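Search Restby docs
Last updated September 11, 2023

Planner release check, pour task – Vutano cell

Speed cap held at 80 in config: pass. Somebody should still test it with the override on.
Stop on lost pose: pass, 13 runs. Too few for me.
Log replay matches live plan: fail. Ranari build only.

Collision model: not signed off. The planner treats the arm as bare links and I doubt the margin of 5 mm means much. A thin black cable hangs under the wrist near the grey cup, with the bottle tilted over the yellow one beside it, and the model has no cable in it.

Recent items
Janjua gripper driver notes
Ticket 67 – cup pose drift

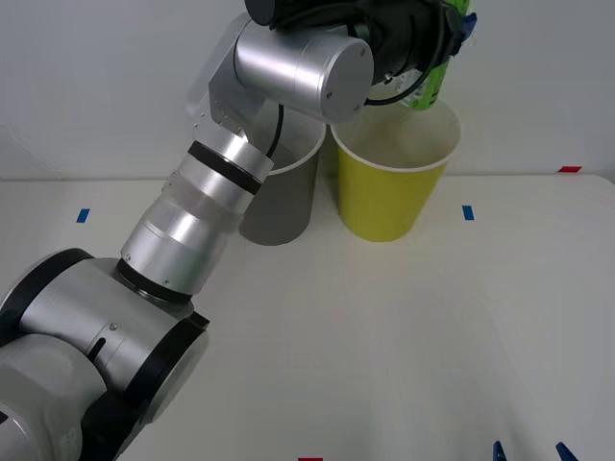
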